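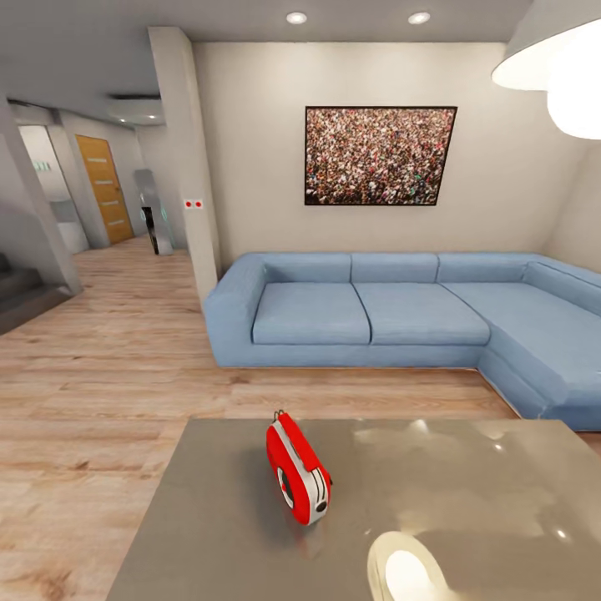

The Divus shot chronograph, made by Trarside, is intended for owners of spring, gas and electric airsoft replicas who wish to measure muzzle velocity at home or at the entrance to a playing field. It was tested by the Wudstead Airsoft Association during the winter closure, when the indoor range was available for longer sessions than usual. The chronograph is a tabletop unit with its own folding handle, and members who have used the older two-piece models will notice the change at once. It takes up little space and can be moved from room to room with one hand, much like a small portable radio. The association does, however, advise against a polished tabletop. A dull surface gave better results, for reasons set out under Lighting.

Print this page | E-mail this page

What is supplied

The carton contains the chronograph, a short table stand, a threaded bushing for a camera tripod, a data cable and a printed manual. Batteries are not included. The manual is clear on the matter of setup but says very little about how the energy figure is calculated, and the user must enter pellet weight by hand each time the unit is switched on. It does not remember the last weight used. At a busy check-in table this is a real inconvenience, and on two occasions during the test a player was recorded at the wrong energy because the weight had returned to the factory setting.

Method of testing

A total of 1553 rounds were fired through the unit over eight sessions. Five replicas were used: two electric rifles, a bolt-action spring rifle, a gas blowback pistol and a spring shotgun belonging to the association's loan stock. The same replicas were fired in alternation through the association's existing chronograph, an Alemneh bench model that was last serviced in August. Ammunition came from a single lot and was weighed before use. Hop-up units were turned fully off for the main series and then set to normal for a shorter series, as many fields now measure with the hop-up applied.

Accuracy

Agreement between the Divus and the Alemneh was good. With the electric rifles the two units stayed within 2 feet per second of each other when averages of ten shots were compared. The bolt-action rifle gave a slightly wider spread, most of which the testers put down to the rifle, as its piston seal was replaced partway through and the spread then narrowed. The gas pistol was the hardest to assess. Velocity from a gas magazine falls as the magazine cools, and a fair comparison requires long pauses between strings.

The spring shotgun fires several pellets at once and the Divus does not cope with this. It either shows an error or reports a figure that is plainly too high. The manual does mention the limitation, in small type on the last page. Fields that see many multi-shot shotguns should keep another method available.

Lighting

The sensors are of the open type and look upward through a slot. Under steady daylight they performed without fault. Under the tube lighting of the indoor range the unit missed shots frequently until a sheet of white card was placed over the slot, after which missed readings became rare. Reflected light from below was also a cause of trouble. On a varnished bench the unit produced several readings that could not be explained by anything the replica was doing, and these stopped when a plain gray cloth was laid underneath. Trarside sells a lighted hood as a separate item. It was not supplied for this review and the association has no opinion on it.

Alignment

The firing channel is narrower than that of the Alemneh. The muzzle must be held level and close to the entry port, and a long sound suppressor makes this easier, as it gives the user something to line up with the guide marks. Short pistols are awkward. Three pellets struck the inside of the channel during testing and left small marks but no damage that affected the readings. Users with a mock suppressor that is even slightly off center should remove it before firing through the unit.

Rate of fire

The Divus also reports rate of fire for electric replicas. The figure was steady and matched an audio recording closely. Bursts must be at least eight rounds long for a reading to appear — a point worth explaining to players, who tend to release the trigger too soon. Technicians may find this function more useful than the velocity display, as a falling rate of fire is often the first sign of a tired battery or a badly shimmed gearbox.

Display and controls

The screen is large and easy to read indoors. Outdoors in full sun it must be shaded. There are four buttons, all of which are a little too close together for gloved hands. The unit stores the last 60 readings and then begins to overwrite the oldest without warning. The data cable allows the stored readings to be copied to a computer as plain text, and this worked on the first attempt.

Battery life was satisfactory. One set of alkaline cells lasted through five sessions. Rechargeable cells were accepted, although the low-battery symbol appeared well before they were exhausted.

Recommendation

The Divus is suitable for home workshops and for small fields where a single person carries out the checks. It is recommended with reservations for larger events, where the loss of the pellet weight setting at each start is likely to cause delays and disputes. The association will continue to use the Alemneh as its reference unit and will keep the Divus for technical evenings at Wudstead. Members may borrow it on the usual terms. Eye protection is required whenever it is in use, including at home.

Review published February 26, 2008

Comments (8) | E-mail this page | Print this page

Contact the Association | Copyright 2008 Wudstead Airsoft Association. All rights reserved. | Back to top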